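Ketari Wrist View – Gallery
Skomach Automation, product pages
2024-07-01

Ketari is a parallel gripper with a small camera fitted at the wrist. It is sold as a kit for bench-top arms and is used mainly for handling kitchen and laboratory vessels. The gallery on this page covers glassware. Earlier galleries for trays and tins, posted in March, remain available under Drivgate.

What is in the kit

The kit holds the gripper body, two fingers, the camera bracket, one cable and the Saha viewing software. The bracket takes four screws and can be fitted with the fingers in place. Mass of the gripper with camera is 1158 g. The cable is 179 cm long, and a longer one can be ordered separately.

Notes on glassware

Clear glass is a poor subject for most vision software. Ridges throw thin highlights, the table shows through the base, and reflections can be taken for contents. Saha lets the user mark a region for the rim and a second region for the base, and keeps the two apart when it works out the grip height. The setting is under Vessel – Transparent.

Grip force should be set low at first and raised in small steps. Tapered bowls are best held near the base, with one finger on each side. Labels on the glass do not need to be removed, but text read through the base will be mirrored and Saha does not correct for this.

Ordering

Kits are sent out in batches of 27. Spare fingers are sold in pairs, part number 46. Software updates are included for the first year. Dimensions and mounting patterns are on the data sheet.

Gallery: glassware

Ribbed glass bowl held at its narrow base, wrist camera view. The contents are a beige, powdery material with dark flecks, lying against the inner wall. The lettering on the small round label reads "RMB/S", mirrored or seen through the glass.
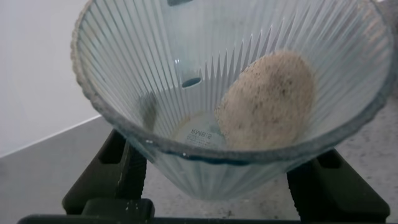
Can the camera bracket be fitted without taking the fingers off?

The bracket is held by four screws and goes on with the fingers in place.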